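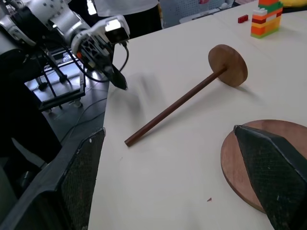 **Figure 4.** Reset state after a failed ring-stand episode. The stand lies on its side on the table, with the disc base on edge and the dowel pointing down and to the left in the wrist view.

### 5.3 The topple failure

The most interesting result of the whole study came from the task we expected to be dull. In the ring-stand task the arm must grasp a stand by its dowel, carry it a short way, and set it down upright on its base. Our Grandus policy had handled every other tabletop task well, and we planned to use this one as a warm-up. Then it began knocking the stand over, in nearly the same way each time, and we learned more from those falls than from any of our clean runs.

Out of 200 evaluation episodes, 18 ended with the stand on its side (Figure 4). In 17 of these the fall came after the release command, when the fingers had already begun to open. The remaining one was a plain collision on approach and we leave it out of the analysis below.

We first blamed slip. The finger pads have a gridded surface, and a thin round dowel touches only a small part of it, so a little rotation in the grasp seemed a likely cause. The force logs did not support this. Grip force stayed steady through the carry phase in all of the late falls, and the tilt of the dowel at the moment of release was no larger than in successful episodes.

What did differ was timing. The Bensaid controller opens both fingers on a shared command, but it reads contact from each finger on its own schedule. When one pad lost contact well before the other, the late finger kept pushing sideways against the dowel. The push was small. On a block it would go unnoticed, but a long dowel makes an excellent lever, and a light touch near the top is enough to bring the base up off the table.

We were delighted to find that the effect could be produced on demand. Adding a fixed delay to one finger made the stand fall away from that finger, and swapping the delay to the other side reversed the direction of the fall – a very clean signature for a fault that had looked random for weeks. The same delay had no visible effect on the brick-stacking task, where the parts are held low and lock together.

There is a safety side to this as well. After a topple, the policy often tried to grasp the stand where it lay, and the wrist came much lower than in any training demonstration. At the Girkberg site, episode 411 of the training series ended in a protective stop for this reason. No one was hurt and nothing broke, but we did not want to rely on the stop alone. From February on, all runs used a height floor for the wrist, and a tilt check on the stand now ends the episode before a second grasp can start.

The Ferkivska baseline, which opens its fingers more slowly, showed no late falls. It was also much slower overall, so we do not see slow opening as a full answer. Section 5.4 tests a release that waits for both pads to report loss of contact before the wrist moves.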